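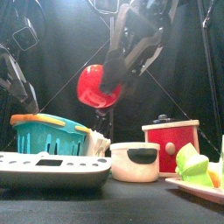 Project report: a play kitchen you can put away in one go
Obsa Ayele, with Mihret Mekonnen
2023-12-03

So our class had to pick an everyday mess and do something about it, and Mihret and I picked toy kitchens. We both have little cousins, and we both know what it feels like to step on a plastic carrot in socks! Our question was pretty simple: can you set up a play kitchen on one tabletop so that the food gets back where it belongs without a grown-up nagging?

We called the project Mersha (long story, it was Mihret's pick) and built everything around three things: a small toy stove or sink unit, a red cabinet and a teal basket with an orange rim. The basket was the best thing we got, hands down. It has slots in the sides, so you can kind of see what's in there without dumping it all out, and the orange parts on the rim work as handles. My first idea was a plain cardboard box with a lid. Terrible. The kids in our first round back in June just left the lid off and then sat on it.

The layout took us way longer than it should have. We started with the basket off on the floor, which meant food on the floor, obviously. Then we moved it up onto the table right behind the stove, close enough that you can cook something and drop it in without walking anywhere. Mihret wanted the cabinet in front and I wanted it farther over, and we went back and forth on that for a whole afternoon (I won, but I did have to buy the snacks).

For the food we went with shiny molded pieces like the red apple. I figured bright stuff would be easier to spot against a black tabletop, and I still think so. The one downside is that smooth round fruit rolls if you set it down carelessly. We talked about putting a strip of felt along the table edge and never got to it.

We logged 411 pickups over 14 sessions, each one written down by hand in Mihret's notebook, and 358 of those ended with the piece in the basket. The misses were mostly pieces that went in the cabinet instead. We counted those as misses, but I kind of regret that rule now. If a kid puts an apple in a cabinet, is that really wrong? My kitchen at home has apples in weirder places.

If we get to keep going next term, I want to try two baskets in different colors, one for fruit and one for dishes, and let the kids decide which is which. Mihret wants to redo the tally sheet first. The old one had no column for "under the table."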